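Tips > Laundry & Cleaning > Cloths and Dusters

Looking after microfibre cloths

Wednesday, February 15, 2023
By Halina Czarnecka

41 shares | 6 comments

Microfibre cloths last for years if you wash them properly and go off in a few months if you don't. Most of the ones people throw out have been clogged with fabric softener or have picked up fluff from the towels. Both are easy to avoid.

Before the first wash

Wash new cloths before you use them. Dark ones lose a bit of dye, and any new cloth sheds loose fibres the first time round. Keep black and grey apart from yellow and other light colours for the first two washes. After that I put them all in together and have not had a problem.

Cut off sewn-in labels with small scissors. They scratch glass and polished taps. If the cloth has a bound edge, cut the label close to the binding and leave the stitching alone.

Sorting

Keep cloths in their own basket from the moment they come off the sink. If they go in with the bath towels they come out covered in lint, and it doesn't shift. A plastic basket with holes in the side is best for damp things. A lined wicker one holds the wet and starts to smell.

Don't drop a soaking cloth in the basket. Wring it out, hang it over the edge of the bucket or the bath until it is only damp, then put it in. Anything that has had oil, wax or floor polish on it should be washed by itself.

Use one colour for one job and stick to it. Mine are yellow for the kitchen, grey for the bathroom and black for shoes, bikes and the oven door. It doesn't matter which you choose as long as everyone in the house knows.

Washing

40 degrees is enough for dusting cloths. Kitchen and bathroom cloths can go at 60 if the label allows it. Use liquid detergent, half the usual amount. Powder doesn't always dissolve and the grains sit in the pile.

No fabric softener, and no bleach. Softener coats the fibres and the cloth then pushes water about without soaking it up. If that has already happened, soak the cloths overnight in a bucket of warm water with a small cup of white vinegar, rinse them well and run them through a plain wash with no detergent. It may take two goes.

Fill the drum to two thirds at most. Cloths that can't move don't get clean.

Drying

Line or airer. They dry quickly, even indoors in winter. If you use the tumble dryer, set it to low and leave out the dryer sheets. Never put them on a hot radiator, and don't iron them.

Give each cloth a good shake before hanging. Bound edges dry more slowly than the middle, so feel those before you fold.

Folding and putting away

Do the whole lot in one go on a clear table with the basket beside you. Fold in half, then in half again, with the bound edges lined up. That gives you four thicknesses and eight clean faces to use in turn, which saves getting through a pile of cloths on one set of windows.

Thick cloths, the 600 gsm sort sold for drying cars, are too bulky to fold small. Fold them once and lay them on top of the rest.

Put the freshly washed ones at the bottom of the pile and take from the top, so they all get the same wear.

When to give up on one

Drag it across the back of your hand. A good cloth catches slightly on the skin. If it slides, try the vinegar soak, and if it still slides, demote it to the shed. Hard or melted-feeling patches mean it has been too hot at some point and there is no cure for that. Don't use it on anything that scratches.
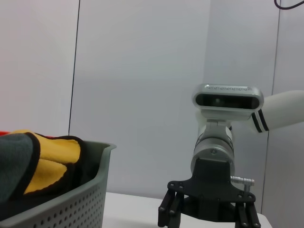
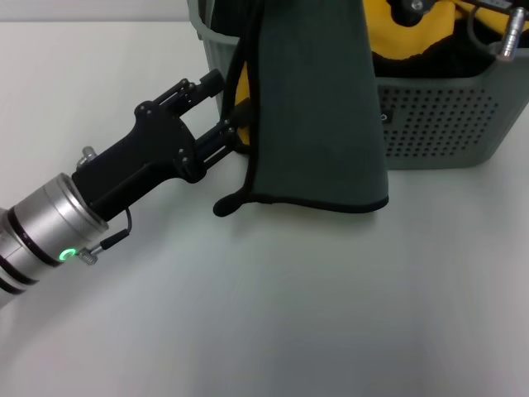
The grey plastic basket with holes in the side. The yellow cloth with the black binding is in the first picture.

6 comments

Related tips
Getting the smell out of a washing machine drawer
Stundum airer: replacing a broken rail
Cleaning windows without streaks
9 uses for old pillowcases
How to store bedding in a small cupboard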